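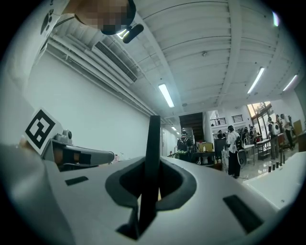 Jaiswal Hall, Ground Floor: Gripper Sessions and the Marker Fault

Dronine Center for Manipulation Studies – Galleries – Jastberg Campus

In May the Center suspended all sessions with the Greva hand-held gripper after a fault was found in the way position was being recorded. The suspension lasted nine working days. This gallery page is published together with a summary of the fault, its effect on the recordings, and the changes made before work resumed. It is intended for participants, partner groups and members of the Jastberg campus who use the hall.

Gallery caption
Work with the Greva grippers at Jaiswal Hall. A second gripper is at the left, with its camera module on top and a square marker tag close by. Participants and staff are gathered near the tables toward the windows.

Summary of the fault

Each Greva gripper carries a camera and is moved by hand through a task. The position of the tool is worked out afterward from the video, and marker tags of known size are used to fix the scale and the starting point. A tag must remain still for as long as it serves as a reference. If a tag is moved during a session, every position that depends on it is wrong by the same amount, and the recording may still look normal when it is played back.

The fault was first noticed at 4:20 in the afternoon, when a technician replayed a session on the robot arm in the test cell. The task was to place a cup on a shelf. The arm moved smoothly and at the expected speed, but it continued past the shelf edge and pressed the cup against the upright. The force limit did not stop the motion as early as it should have. The technician used the emergency stop. The cup broke and one gripper finger was bent. There were no injuries. The technician was standing behind the guard at the time, as the procedure requires.

A replay of the same session the next morning, with the arm held at reduced speed and the shelf removed, gave the same path. The arm itself was therefore ruled out as the source. Attention turned to the recordings.

What was found

Sushil Pathak, who leads the recording program, ordered a review of every session made since the hall was first used for this work. The review covered 888 recordings. Of these, 601 had been made under the current procedure and the rest under an earlier one that used a fixed calibration board. No errors were found among the older recordings.

Among the 601, the review found 46 in which the reference tag had changed position or angle between the opening calibration and the end of the task. The shift was usually small, often less than the width of a finger. In a few cases it was much larger. Three separate causes were identified:

Tags held or steadied by hand during calibration and then set down again before the task began.

Tags fixed with a reusable adhesive that released slowly from the table surface during longer sessions.

Tags picked up with other equipment when a station was cleared for the next participant, and put back by eye.

The processing software had a check for a missing tag but no check for a tag that had moved. It accepted all 46 recordings without a warning. The Center regards this as the main failure. Handling errors are to be expected in a busy hall with several stations in use, and the software should have been written to catch them.

The force limit

The second matter concerns the test cell. The force limit on the arm had been raised some weeks earlier for a trial with a stiff drawer, and it had not been set back. The change was entered in the cell log, but the log was not consulted before the cup task was replayed. The Center treats this as a safety matter in its own right – it would have been one even if the recording had been correct.

The limit is now returned to its default value each time the cell controller is started. A higher value can be set only for a single run and requires 2 people to confirm it at the console.

Action taken

All 46 recordings have been withdrawn from the shared collection. Partner groups that had downloaded them were told in writing and given a list of the session numbers. Groups that have already trained a model on the collection are asked to retrain it, or at the least to repeat their own checks at reduced speed before running the model near people or fragile objects.

Reference tags are now screwed to a small steel base. Loose tags remain in the hall for demonstrations and are labeled on the back as not valid for recording.

Calibration is carried out twice, once before the task and once after it. The software compares the two results and rejects the session if they differ by more than the set tolerance. The operator sees the result at the station before the participant leaves.

Station handover has been changed as well. Equipment from one station is not to be carried to another during a session, and the person clearing a table signs for it on the station sheet.

Work that remains

Sessions resumed with a reduced number of stations. The bent finger has been replaced and the arm has been inspected by the supplier's service engineer, who found no damage to the wrist or the force sensor.

One question is still open. In several of the withdrawn recordings the movement of the tag can be measured well enough that the positions might be corrected. The Center has not decided whether corrected recordings should go back into the collection. A trial on a small set is under way in the test cell, with the guard closed and the arm at reduced speed throughout. Until it has been completed and reviewed, the withdrawn sessions should not be used, including by groups that have made corrections of their own.

Reporting a concern

Anyone who notices a loose tag, a damaged gripper or an unexpected movement of the arm should stop work at that station and tell the session lead. A written report may be left at the hall desk or sent to the office of Sushil Pathak. Reports may be made without a name. The station stays closed until the session lead has signed the sheet.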